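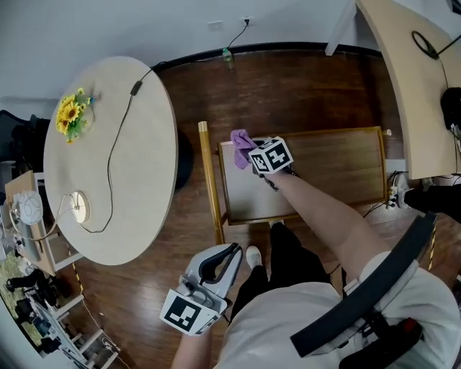 Prutent Student Reports, No. 24, p. 3

Projects > Interior Care > Wiping the tray cart

Last updated 11/06/2023

Wiping the Tray Cart: a Small Study of Room Cleaning
Ursina Gruber

1. Why I chose the cart

In March our class had to select one piece of furniture and study how it is cleaned. Most students took a table or a floor. I took the tray cart, which stands near the round table with the speckled top. It is a simple object, a wooden tray with a raised rim on a metal frame of gold color, but the rim makes the wiping more difficult than I expected.

2. Method

The cloth is purple, so I could easily see where it was on the honey-brown wood. I compared two ways. In the first, the wiping starts at the far left corner and comes back to the person in straight lines. In the second, it starts in the middle and goes to the outside in circles. After each trial I looked at the surface from a low angle. The tray is smooth and reflects the light, so the marks are easy to find.

3. Results

With the circles, crumbs were pushed against the rim and stayed there. The straight lines gave a better result, but only when the corners were done first. The far corners need a long arm. One time I leaned too much and the cart moved a little on the floor.

4. Open points

I did not test a wet cloth against a dry one. Also the sunflowers on the round table drop some yellow dust, and I would like to know how far it goes.

3 comments · 24 shares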